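Ticket 359 - Skondura table, edge trim lifting
Status: solved!

Trim glued back down this morning and pressed for 54 minutes.

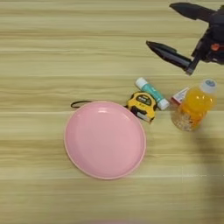
Westel's advice on glue was spot on, and I'm so pleased! I'd grabbed the teal glue stick first, the one lying by the tape measure, but it's only for paper.

Next I checked the top for wobble - none at all. 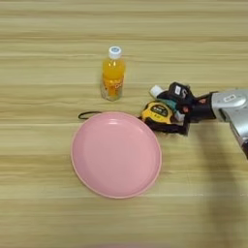
Tabletop with juice, plate and tape measure.

Length is 161 cm, just as the leaflet says.

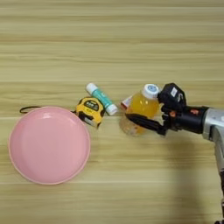
Will check the trim again in 2 days, then please close this. Brilliant help!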